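Small premises security checklist, with inspector's comments

Site: Gosling Yard, unit 7
Inspected by: Marjorie Rudd
Date: October 2025

Items are marked OK, ATTENTION or FAIL. Comments are for the tenant and the managing agent.

1. Front entrance door
Frame and hinges: OK
Main cylinder: ATTENTION
Closer: OK

The Darnier cylinder stands proud of the handle plate and can be gripped with pliers. Fit a shorter one or a security escutcheon. The key turns freely from both sides. The closer pulls the door fully onto the latch, even when let go from a hand's width.

2. Rear fire exit
Push bar: OK
Top and bottom bolts: FAIL
Signage: OK

The bottom bolt does not reach its socket in the threshold. Grit has packed into the hole and the bolt stops short, so the door is held at the top only. Clear the socket and test again. Do not fit a padlock or chain to this door at any time, including overnight.

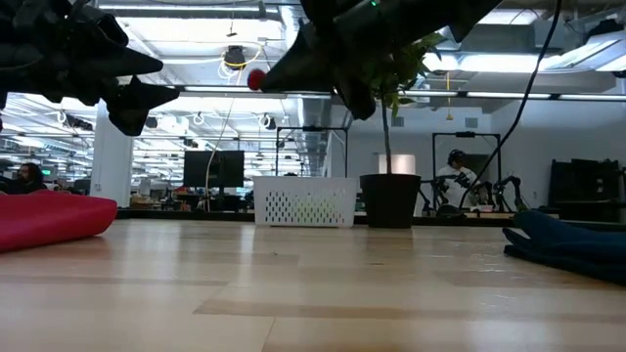
3. Alarm panel and sensors
Panel: OK
Back-up battery: ATTENTION
Movement sensors: OK

The Vorker panel armed and disarmed correctly with both codes. The battery label has no fitting date, so treat it as due for renewal and write the date on the new one. Walk tests were done in every room. When repeating them, note which zone you are in and look for the sensor's own walk-test lamp; it is tiny, much like the green light near the top of the black gripper, and easy to miss against a bright ceiling. The siren was sounded once, with the neighbours told beforehand.

4. Windows
Ground floor locks: ATTENTION
Upper floor locks: OK
Glazing: OK

Two of the ground floor window locks share a key with the upper floor, but the key was left in one of them. Keep it on a hook out of reach of the glass and out of sight from the yard. Staff must still know where it is.

5. Keys and codes
Key register: FAIL
Key cabinet: OK
Door code changed this year: ATTENTION

The register lists 19 keys issued. There are no return signatures for people who have left — at least 2 sets need to be traced. If they can't be, the front cylinder should be replaced in any case, which would deal with item 1 as well. The Kusura cabinet is bolted to the wall and locks properly.

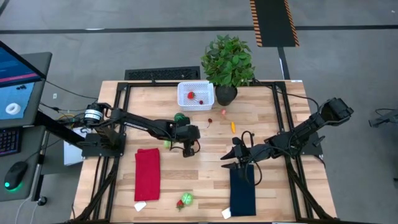

The door code has no change date against it. Pick a new one, tell staff in person, and don't write it in the register beside the keys. Change it again whenever someone leaves.

6. Outside lighting and yard gate
Light over rear door: OK
Gate hasp: ATTENTION
Height of gate latch above ground: 900 mm, OK

Hasp screws are exposed when the gate is closed. Replace with coach bolts, nuts on the inside. The bin store is too close to the gate and gives a step up — move it to the far wall.

Action required
Fire exit bolt: straight away, tenant
Missing keys: straight away, tenant
Front cylinder: within 7 days, agent
Alarm battery: within 7 days, tenant
Gate hasp and bins: by the end of November, agent

Items marked FAIL will be looked at again on the return visit. Please have the key register to hand.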